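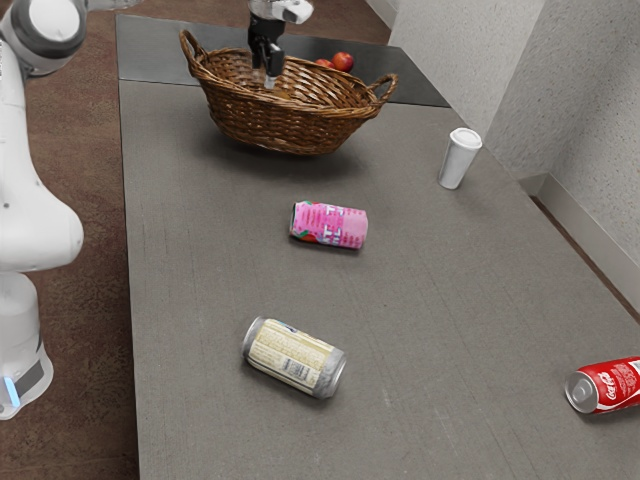
Wallin Robotics Open Day Team

Helpers and try-it-out visitors wanted, Clumdale open day, Thursday in April. Doors 10am, helpers in by 9 please.

We're showing Faneck, our table clearing and packing setup. The simulated version goes up on the big screen in the main hall: arm at the side of a long grey table, wicker basket, fruit, a cup, drinks cans to sort out. Visitors get a go at telling the arm what to pick up next. No experience needed, really none.

What we need

48 people to try the demo and fill in a short form after. Slots are 20 min. Over 16s only, sorry.

Also a few paid helpers for the day. Meeting people at the door, keeping the queue moving, explaning the controls over and over. Must be ok standing. Lunch included, £57 for the half day, paid the week after. 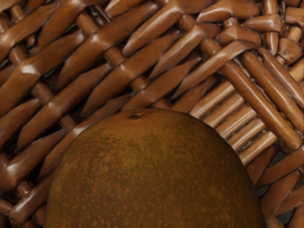
Helpers get a practice run on the Wednesday evening, so you won't be learning it in front of a crowd. Bring ID for the front desk. If you've helped at one of our Ilmont days before, same routine, diffrent building.

Expecting 200 through the doors over the day so slots will go. Two sessions, morning and after lunch. Say which you prefer, or both if you're easy.
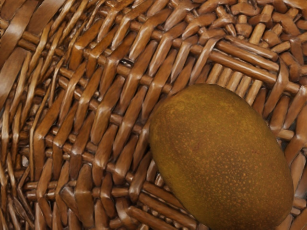

Parking is tight, bus stop right outside. Step free throughout, hearing loop in the main hall only. Tell us if you need a seat at the controls and we'll sort it.

To apply: name, phone number, which session, helper or visitor. Email the open day desk at Wallin or leave a note at Clumdale reception. Replies by end of the week.

57 shares
3 comments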